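**Canned coffee** is coffee that's been brewed, sealed in a can and sold ready to drink. I've been keeping this entry going for a while now, and I still learn something every time I open it up to fix a typo!

The basic idea is simple enough. You brew a big batch, add milk and sugar if you want them, fill the cans, close them and heat them so the contents keep on a shelf. Milk makes everything harder (it can separate, and it changes flavor when it's heated), so makers often add something to hold the mix together. Black versions skip all that, but they can taste a bit flat to me.

Japan is where the drink really took off, helped along by vending machines that could sell cans hot in winter and cold in summer. I love a hot can in February – it warms your hands before you even open it. 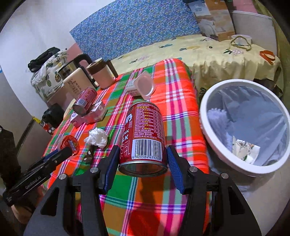 *Dark red metal can with Chinese text and a barcode on the back.*

Cans are usually steel or aluminum. Steel is stiff and puts up well with heating, while thin aluminum gets much of its strength from pressure inside, so a drop of liquid nitrogen is sometimes added before the lid goes on. My friend Ulla Grønli collects empties, and her shelf in Rokby holds nearly 70 of them, mostly small ones.

Taste varies a lot from country to country. Some brands are so sweet they're closer to melted ice cream, others are plain and bitter, and the "low sugar" label doesn't tell you much until you check the numbers on the side. I go for the plain ones, chilled, with 4 or 5 minutes out of the fridge first.

See also: *iced coffee*, *cold brew*, *vending machine*.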